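Jan 19, 2024

Woke at five to the sound of the furnace thinking it over. It decided against. By the time I got downstairs the kitchen was the temperature of a church, and I ate my toast in a hat.

Called Wuyts as soon as they opened. Wuyts put in this furnace, and Wuyts talks about it the way some people talk about a nephew who had every advantage. The man on the phone asked if I had tried turning it off and on. I said it had taken care of the first half by itself. He said someone could come Monday. I said it was going to be 15 degrees tonight, and he agreed that it was, very pleasantly, like we were discussing it over a fence.

So I went to the library to be warm and to work on the Clostcombe talk, which is in two weeks and consists so far of a title. I agreed to it in November, when everything in the new year looked far off and easy. "Letters From the Prolutcombe Mill," forty minutes plus questions. I have read all the letters. They are mostly about socks. Somebody's mother is sending socks, the socks haven't come, the socks came and they're too small. There is one good fire in there and it gets half a sentence between two complaints about the socks.

Wrote a first paragraph. Took it out. Had a granola bar in the stairwell like a teenager.
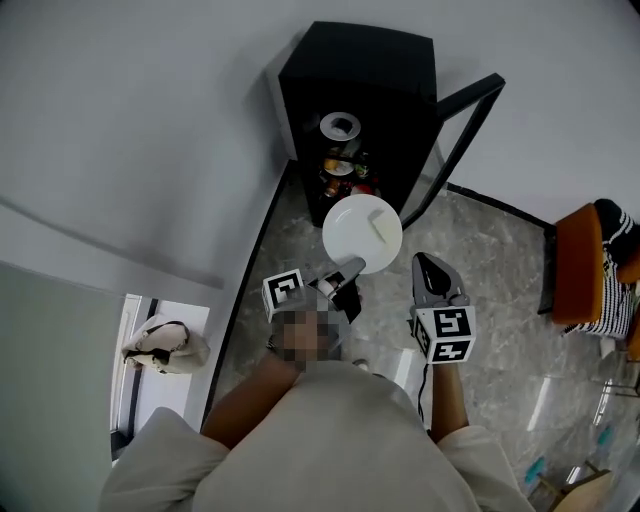 Amber De Bruijn was at the next table with her tax papers spread out in January, which tells you everything about Amber. She asked how the talk was going and I said it was coming together. She asked what the main point was. I said I was letting it emerge. She went back to her receipts with what I can only call tact.

Got an email at lunch from the Destalier people about the storage unit. The rent is going up, and they are excited to share this with me. I have been paying for that unit long enough that the bill for everything comes to 1,388 dollars, and what's in it is Dad's lathe, a couch I don't like, and the boxes marked MISC in my own handwriting. I keep meaning to go over there and be ruthless. Last time I went to be ruthless I came home with a lamp.

Walked back the long way past the river. Ice along both banks and one duck standing on it looking like it had been told to wait there. My left boot leaks, I remembered.

The furnace came back on at 4:30, no explanation given. I called Wuyts to tell them, and the same man said in that case they'd cancel Monday. I said please do not cancel Monday. He said there was no point sending anybody out to look at a furnace that was working. We went back and forth for 20 minutes and I believe I still have an appointment, but I wouldn't swear to it.

Soup for dinner. Read a few more of the letters in bed with the hat still on, in case. The mother has now sent gloves. He writes back that they're very nice and asks if there has been any news about the socks.

Need to call about the storage unit tomorrow, and buy furnace filters, the thin kind.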